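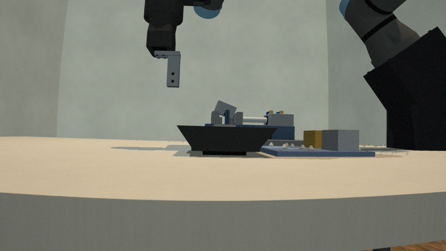
¿Merece la pena la celda virtual Clendik antes de comprar el robot de verdad?

Publicado por Rosaire Friesen en Automatización para talleres pequeños
Etiquetas: simulación, montaje, pinzas, presupuesto
Votos: 12

Hola a todos. Tenemos un taller de piezas mecanizadas y llevamos desde diciembre dándole vueltas a automatizar un puesto de montaje. Es un trabajo aburrido: coger un bloque, llevarlo a un utillaje con mordazas y cilindro, cerrar, soltar, volver a por otro. Ahora lo hace una persona y lo hace bien, pero tenemos que ponerla en otra máquina.

El distribuidor de la zona (Fernandes) nos ofrece la celda virtual Clendik, que fabrica Flelis. Según el comercial, es "un gemelo digital completo de su proceso". Viene con un brazo, una pinza, una mesa redonda, un utillaje de sujeción y unos bloques de colores para hacer pruebas, y luego ellos te lo adaptan a tus piezas. La licencia son 417 euros al año y la adaptación 3.000 euros, una sola vez. El robot va aparte, claro.

Lo que me escama es que en la demostración todo salió perfecto. Pregunté por la tasa de éxito y me contestaron que 100 de 100 ciclos, todos en simulación. Pedí verlo en una celda física y me dijeron que "el comportamiento es equivalente". También pedí hablar con otro cliente y todavía estoy esperando el teléfono.

Me dejaron una prueba de un mes, que se me está acabando. He conseguido mover el brazo, abrir y cerrar la pinza y poco más. La interfaz está bien, eso lo reconozco. Pero no sé qué tendría que mirar para saber si esto me sirve o si estoy pagando por un dibujo animado muy caro.

¿Alguien lo ha usado en un taller de verdad, con piezas con rebaba y aire comprimido que va como quiere? Gracias.

3 respuestas, ordenadas por votos

Catriona Morrison
Votos: 21 - Marcada como útil por quien preguntó

Lo usé casi un año en una empresa de conectores, con la versión anterior. Te cuento lo bueno y lo malo, y ya decides.

Para lo que sí sirve es para el alcance y las colisiones. Si la pinza no llega por encima del utillaje con la muñeca vertical, lo ves en una tarde y te ahorras mover una bancada. A nosotros nos enseñó que el pedestal estaba demasiado cerca de la mesa y que el antebrazo rozaba con los racores del cilindro en la vuelta. Eso, hecho en papel, se nos había escapado.

Para lo que no sirve, o no nos sirvió, es para el contacto. En cuanto los dedos tocan la pieza, o la pieza toca una mordaza, estás en manos de los valores de rozamiento que alguien haya puesto en un cuadro de texto. Los que vienen de fábrica son muy generosos. Una pieza que entra un poco torcida se coloca sola. En el banco se quedaba cruzada y había que sacarla con un destornillador.

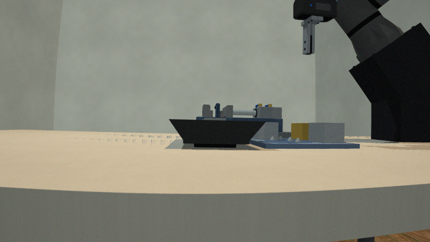

El cilindro es otro cantar. En Clendik la mordaza se mueve a velocidad constante y llega siempre al mismo sitio. Un cilindro neumático arranca tarde, pega un tirón y cierra según la presión que haya en ese momento en la línea. Si tu secuencia depende de que la mordaza esté cerrada antes de que la pinza suelte, pon un detector y espera la señal. No te fíes del tiempo que te dé el simulador.

Antes de que se te acabe la prueba, haz esto:

Baja el rozamiento de los dedos a la mitad y repite el ciclo. Si deja de funcionar, ya sabes cuánto margen tenías.

Desplaza la pieza un par de milímetros en la posición de recogida y gírala un poco. Guarda los resultados de cada intento, también los malos. El informe automático que trae solo recoge los ciclos terminados, y los abortados no aparecen en el porcentaje (míralo en el registro, no en la pantalla de resumen). Sospecho que tu 100 de 100 sale de ahí, aunque no lo puedo demostrar.

Mete tu pieza real, no el bloque amarillo ni el gris de la plantilla. Un prisma con caras planas y paralelas lo coge cualquiera. Si tu pieza tiene un chaflán donde apoyan los dedos, la historia cambia mucho.

Mira también qué pasa con los obstáculos bajos. La placa azul con los conos está ahí para que practiques a esquivar cosas pequeñas, y el planificador que yo probé les dejaba una holgura ridícula. Sube el margen de seguridad a mano y comprueba si sigue encontrando camino.

Sobre los 3.000 euros de adaptación: pide por escrito qué incluye. A nosotros nos importaron los planos y nos pusieron los colores de la empresa. Medir el rozamiento de nuestras piezas no entraba, y era lo único que necesitábamos de ellos.

Comentario de Rosaire Friesen: Muchas gracias, muy claro. He bajado el rozamiento como dices y de 3 intentos ha fallado en todos. Ya le he escrito al comercial.

Comentario de Catriona Morrison: Tres intentos son pocos, déjalo corriendo por la noche antes de sacar conclusiones. Pero no me sorprende.

pabloneumatica
Votos: 6

Yo tengo Mikura, que es más barato y más feo. Mismo problema con el contacto, todos lo tienen en mayor o menor medida. La diferencia es que en Mikura puedes exportar el programa al controlador sin pasar por el distribuidor. Con Clendik, cuando lo miré, la exportación era un módulo aparte que no salía en la primera oferta. Pregunta por eso.
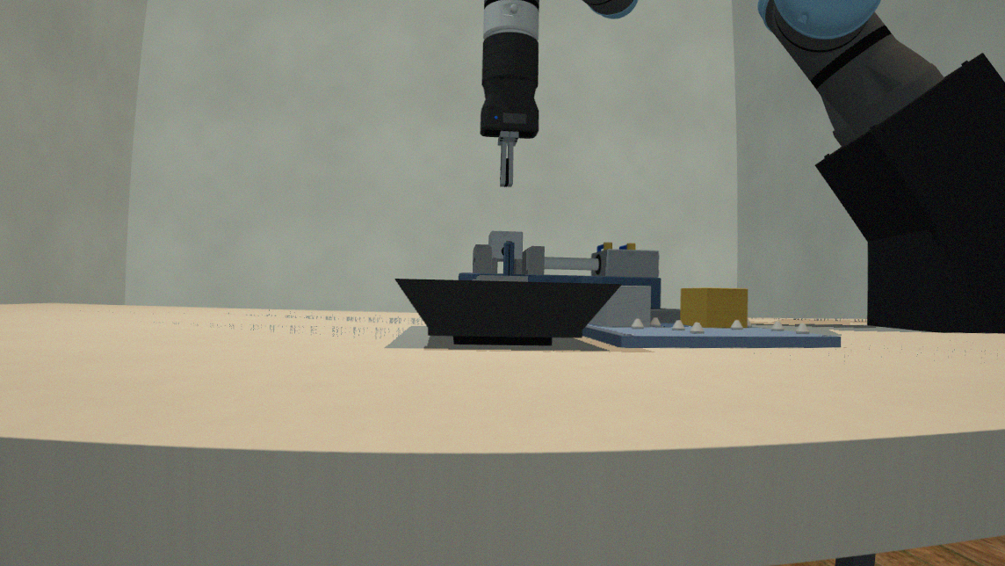 Y pregunta también qué marca y modelo de pinza traen modelada. Los dedos finos y rectos quedan muy bien en pantalla, pero si luego te venden otra pinza con otro fondo y otra carrera, las trayectorias hay que revisarlas enteras. A mí me pasó, con otro proveedor, y perdimos dos semanas de puesta en marcha que no pagó nadie más que nosotros.

Si solo quieres saber si el robot llega, hay fabricantes de brazos que te dan un simulador básico con la compra. Yo empezaría por ahí y me guardaría los 417.

Comentario de Rosaire Friesen: La exportación no está en la oferta, acabo de mirarlo. Pone "consultar".

Comentario de pabloneumatica: Pues ya está.

usuario_retirado_88
Votos: -1

La simulación es el futuro y el que no se suba se queda atrás. Nosotros lo compramos y estamos encantados, el soporte contesta rápido y los gráficos son muy buenos.

Comentario de Catriona Morrison: ¿Cuántas piezas habéis montado con el robot físico?

Comentario de usuario_retirado_88: Todavía estamos en fase de simulación.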